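Morning at the Umalus Workshop

By the time I found the right door at Umalus, the open day was well under way and somebody had already pressed a cup of coffee into my hand. It's a friendly sort of company, a short walk from the river in Vollitcombe, and for one January morning they let the neighbors in to see how a robot gets its schooling.

Renu Khurana, who runs the teaching side, explained that most of it starts with people. You take a gripper in each hand, the same kind of jaws the robot will have, and you go about a chore while the system records how your hands travel. The patterned cubes on the grippers help it keep track of where they are. She hopes to have 2000 recordings by spring, and the count that morning stood at 761.

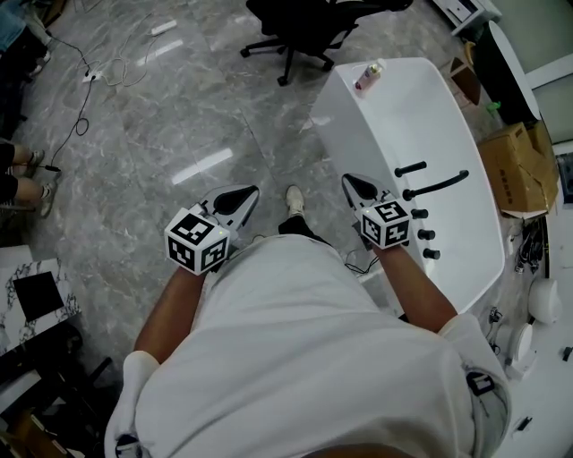 Does a person need any training before trying it?

Renu gives newcomers 8 practice rounds, and she finds that most people have settled into it well before the last one.

I had my turn too, and I'm sorry to say I was a slowpoke! You forget how much your fingers do for you until you have only two pads to pinch with, and I spent a good long while chasing a bottle cap around a tabletop while Leif Eide, a retired ferry engineer waiting behind me, offered advice (most of it sound, I have to admit).

Leif did far better, of course. He went back for a second try, and when I left he was still deep in conversation with Renu over whether a robot could ever be taught to tie a proper bowline.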